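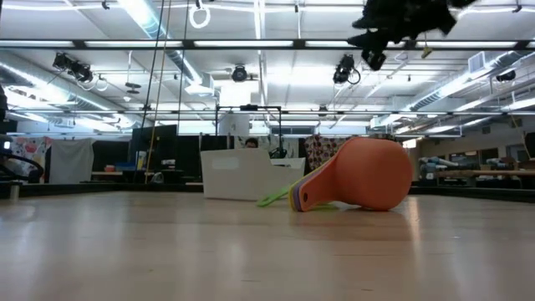
Orange measuring cup on the table, with purple, yellow and green handles behind it.

Fri 16 September

I finished Kallwood last night, all 116 chapters of it, and I was so wound up afterward that I had to go and walk around the block before bed. If you've been reading this blog since June you'll know I've been promising to get to this manga for ages (and then wandering off to reread old favorites, sorry!), so thank you to everyone who kept nudging me.

For anybody coming in cold, the story follows a night-shift ferry pilot called Noboru Furukawa, who finds that one of his regular passengers has been dead since before he took the job. She doesn't know it. He decides not to tell her, and for the first 70 chapters that's more or less the whole plot, just the two of them crossing the bay and talking about soup and bus timetables and her sister's wedding. I know how that sounds! I nearly gave up in volume 2 myself, when there's an entire chapter about him repairing a raincoat. But I kept going, and by the time the second ferry shows up on the horizon, with its lights off, I cared about these people so much that I had to put the book down for a minute.

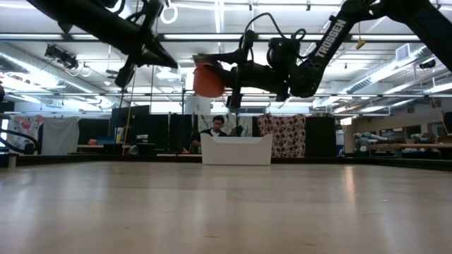
The art takes a while to settle. Early on the faces are a bit stiff and everybody seems to have the same chin, and then somewhere in the middle the artist starts leaving the backgrounds almost empty, only a rail and a strip of water, and it gets so much better. There's a double page of the harbor in fog that I must have looked at ten times.

My friend Ifeanyi Jibrin, who lent me the first few volumes, thinks the ending is a cheat. We've been going back and forth about it in messages all week (no spoilers here, I promise, he was careful with me and I'll be careful with you). I can see his point about the lighthouse keeper, who really does vanish from the story with no goodbye, but I thought the last crossing was lovely and I wouldn't want a page of it changed.

There was an anime too, made by a little studio called Prilodex, and it only covers the first part. I watched two episodes and the music is wonderful, all slow accordion, but they cut the raincoat chapter, which by then I'd come around to loving, so I was a little cross. I may go back to it over the winter.

Next up is Oveo, which is much shorter and has giant moths in it.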